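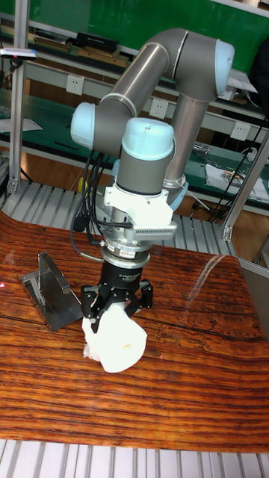 Ticket: gripper crushes soft items on the shared arm
Opened by: Gualtiero Sorrentino, Plostville workshop
Status: open

Loving this build so far! Cloth grabs fine, but paper rolls get squashed on close. Force limit is set to 40 in the Holst config and the log still reports 37 at contact, so I reckon the limit is being read.

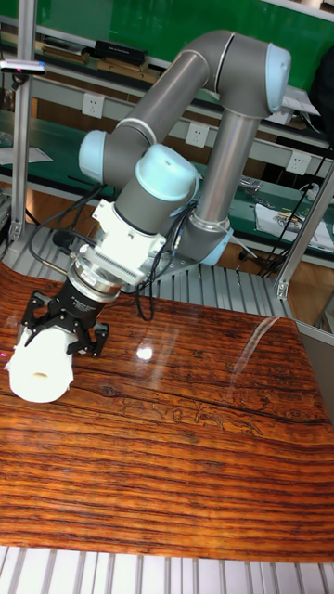
Roll in the gripper, fingers either side.

Update, 4 pm: dropped the limit to 30 and restarted the Avlow driver. Much gentler – brilliant! 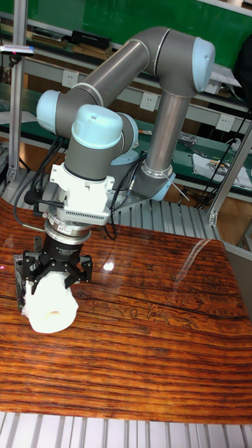
The cable routing is next on my list. I want the wrist to turn further without tugging anything. The loop coming down the left side of the wrist past the white adapter is the one I'd re-tie first, with a bit more slack at the elbow.

Next I'll rerun the pick routine at the new limit and save the log under a fresh name
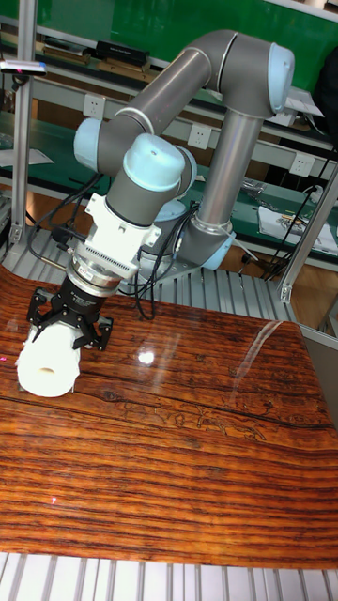

so the old readings don't get overwritten. If anyone has a Sorkberg finger profile for soft stuff, please attach it to this ticket. I'm keen as to try it!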